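Small toys on a shiny table, how many demos before I move on?

Posted Aug 12, 2021 by Plosham

I'm collecting pick-and-place demos with a hand-held gripper, small toys into a clear plastic tray. I have 11 good recordings on this table and I'm not sure they are any use. The tabletop is dark and glossy, and the trained policy keeps closing too early on the flat pieces. Should I keep going here or change tables first?
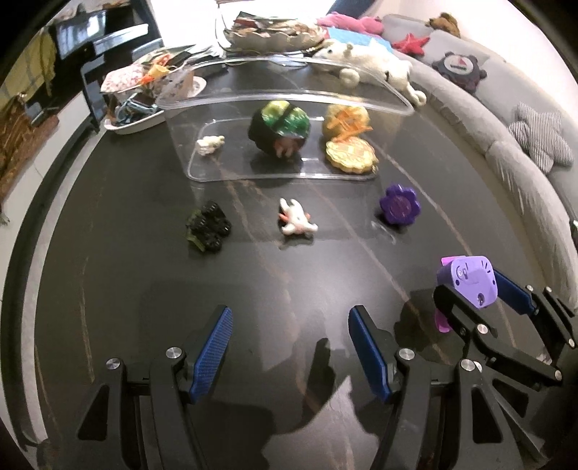 Three toys in front of the tray, jaws open.

The purple flower is the one it misses most. The lumpy green and black one is usually fine.

Barbosa
11 is far too few. I wouldn't judge anything under 1,000 for a task like this, spread over more than 2 rooms if you can manage it. Keep the glossy table in the mix but don't let it be all you have. Move the toys between recordings, and swap which one you pick first. If you always go left to right, the policy will learn the order and ignore the toys.

For the early closing, watch your own recordings at the moment of the grasp. I had the same trouble and found I was starting to squeeze while I was still coming down. I threw out 13 demos and did them again with a short pause above the toy. That helped more than changing the table did.

Cernness
Try a matte cloth. Worked for me.

Barbosa
A cloth is OK for some of them, but then it may only work on cloth. I'd record both.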